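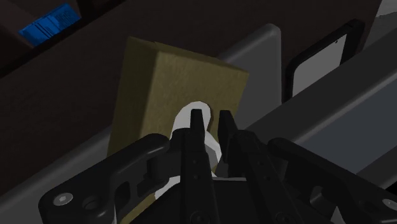 Progress report to the Zatley Fund: repair and reuse of household textiles

Report date: May 29, 2018

1. Work in the period

The Tukach sorting room opened on schedule and has taken in donated household textiles throughout the period. Intake to date is 931 kg, against a target of 850 kg. Weights are taken on the floor scale before sorting and include packaging, so the net figure will be slightly lower. A correction will be applied in the final report.

Of the intake, 311 kg has been passed as fit for direct reuse. The remainder is divided between repair, cutting for cloths, and fibre recovery. Bed linen makes up the largest share by weight. Curtains were expected to come second but have been overtaken by towels, most of which are too worn for anything except cloths.

2. Repair bench

Both sewing machines are in use. One was out of service for part of the period with a worn feed dog, and the part was slow to arrive. Hemming and seam repair continued on the other machine. Zips and fastenings were put aside and remain in the backlog.

Repair times were logged for the first time. A plain hem on a single sheet takes less time than allowed for in the application. Duvet covers take considerably longer, mainly on account of replacing buttons. We propose to stop accepting covers with more than half their fastenings missing.

3. Distribution

Sorted items go to the Drerkska store for collection by partner agencies. Labelling was changed part way through the period from handwritten tags to printed ones showing size, fabric and wash temperature. Returns for wrong size have fallen since the change. Blanket stock is low and no further blankets can be promised before the autumn.

4. Spending

Spending stands at about 51 per cent of the grant. Rent and transport are in line with the budget. Thread, needles and tags are over budget, and laundry is under. We ask permission to move the laundry underspend to consumables. The total is unchanged.

5. Matters outstanding

The fibre recovery contract with Slaoui has not been signed. The open point is the moisture limit for baled material, where the draft asks for a lower figure than we can measure with our present meter. A replacement meter has been priced and the quotation is attached.

6. Next period

Clear the fastenings backlog. Settle the Slaoui contract. Repeat the repair timing exercise in June with curtains included. Submit revised net weights with the next claim.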